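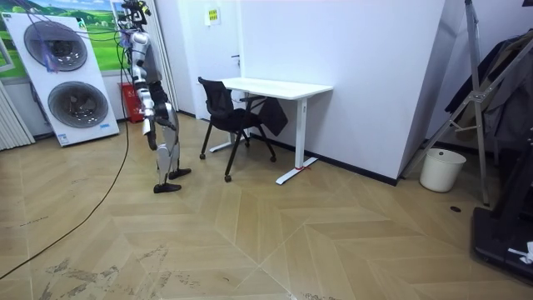
Murali Bangera wrote to say his rhubarb shrub came out so sharp it made his eyes water, and could he please have a version that tastes like fruit first and vinegar second. Yes! I've been fiddling with exactly that since the first stalks showed up at the Marnham market, and I'm thrilled with where it landed.

If you haven't made a shrub before, it's a drinking syrup made of fruit, sugar and vinegar. You stir a little into cold sparkling water (or gin, or a dry white vermouth) and it wakes the whole glass up.

What you need

333 grams rhubarb, the pinkest you can find
253 grams plain white sugar
1 cup apple cider vinegar
2 strips of orange peel, no white pith
A small pinch of salt
A glass or ceramic bowl, a fine strainer and a very clean bottle

Step 1. Trim off every bit of leaf and throw it out, as rhubarb leaves are poisonous. Wash the stalks and slice them thin, thinner than you would for pie. Thin slices give up so much more juice!

Step 2. Toss the rhubarb with the sugar, salt and orange peel in the bowl. Press it down a bit with your hands, cover it and put it in the fridge for 12 hours. Overnight is easiest. Stir it once before bed if you remember.

Step 3. Strain the syrup into a jug and press on the fruit with the back of a spoon. There will be some sugar sitting at the bottom of the bowl. Scrape all of it in, you want that.

Step 4. Now the part that fixes Murali's problem. Pour in only half the vinegar, stir until the sugar is gone, and taste it in a splash of water. Add more a spoonful at a time. My friends in Undham like the full cup, and I stop at roughly two thirds.

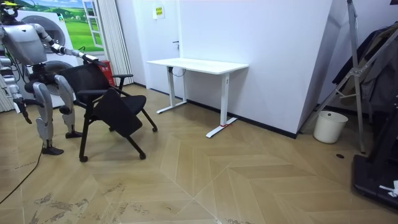 One gripper on the backrest of the office chair.

Step 5. Bottle it and leave it in the fridge for at least two days before you judge it. Fresh shrub is all elbows. By the third day the orange comes forward and the vinegar settles in behind the fruit, and it's just lovely.

To serve, fill a tall glass with ice, add two tablespoons of shrub and top with sparkling water. For a cocktail, start with an ounce and a half of gin and shorten the water. A sprig of mint is nice, and so is cracked black pepper (try it once!).

Don't toss the strained rhubarb, either. It's sweet and a little chewy, and I pile it on yogurt or fold it into muffin batter.

The same method works with strawberries, but skip the orange peel and start with less sugar. I'll be trying it with sour cherries in July.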